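Tumbler (drinkware)

A tumbler is a drinking vessel with a flat or rounded bottom and no handle, stem or foot. The word covers a wide range of objects, from short heavy glasses used for whiskey to tall insulated cups with lids. In everyday American usage it most often means a tall reusable cup for cold or hot drinks.

Name

The word comes from the verb "to tumble." Early tumblers had rounded or pointed bottoms and could not be set down without falling over, so the drinker held the vessel until it was empty. Some were weighted at the base and would rock back upright when pushed. The name stayed in use after flat bottoms became normal.

Shape and size

Most tumblers are wider at the mouth than at the base. The taper makes them easier to grip and lets some designs stack. Straight-sided tumblers are also common, especially in bar glassware, where the highball and the Collins glass are the two tall forms and the old fashioned glass is the short one.

Travel tumblers are often narrowed toward the bottom to fit a car cup holder. Because cup holders are not all the same width, makers usually settle on a base that fits loosely in larger holders. A tall tumbler with a narrow base tips more easily than a short one, and some models have a rubber ring or pad on the underside.

Materials

Glass was the usual material for household tumblers through most of the modern period. Pressed glass, made by pushing molten glass into a mold with a plunger, brought the price down in the nineteenth century and put matching sets within reach of ordinary homes. Tempered glass is used where breakage is a concern, as in school cafeterias and diners.

Metal tumblers have a long history in South Asia, where brass, copper and later stainless steel were used for water, buttermilk and coffee. In southern India, filter coffee is served in a small steel tumbler set inside a wider bowl called a davara. The coffee is poured back and forth between the two to cool it and raise a froth.

Plastic tumblers became common after World War II. Melamine and polypropylene were early choices, and clear polycarbonate and copolyester came later. Plastic is light and hard to break, but it scratches, and some types hold on to odors and stains from coffee, tomato juice or turmeric.

Ceramic tumblers are made by studio potters and by larger factories. They are usually thicker than glass ones and keep a drink warm somewhat longer.

Insulation

A double-walled tumbler has an inner and an outer wall with a gap between them. In cheaper models the gap holds air. In better ones the air is pumped out, leaving a vacuum that carries very little heat. Loss then takes place mainly through the lid and the rim, where the two walls meet. Water also does not condense on the outside of a vacuum tumbler, as the outer wall stays close to room temperature.

Lids

Lids are either pressed on or screwed on. Pressed lids are quick to remove but may come off if the tumbler falls. Sliding and flip closures reduce splashing, though many are not watertight — a point often missed by people who carry them in bags. Straw lids are popular for iced drinks.

Care

Glass and plain steel tumblers can usually go in a dishwasher. Vacuum models vary, and painted or coated finishes may dull or peel with repeated machine washing. Lid gaskets trap moisture and should be taken out and washed separately. A bottle brush is needed for tall, narrow shapes. Baking soda left overnight in warm water removes most coffee stains from steel.

Stacked glass tumblers sometimes lock together. Filling the inner one with cold water and standing the outer one in warm water will normally free them. 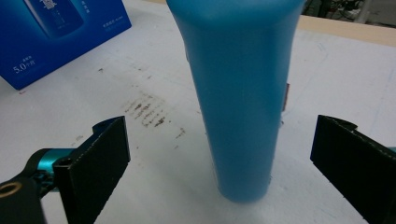 Other uses of the word

In cooking and household writing, "a tumbler" was once used as an informal measure, as in a tumbler of milk. The amount was never fixed, and recipes that call for it have to be worked out by the thickness of the batter or dough.

See also: Beaker, Highball glass, Mug, Vacuum flask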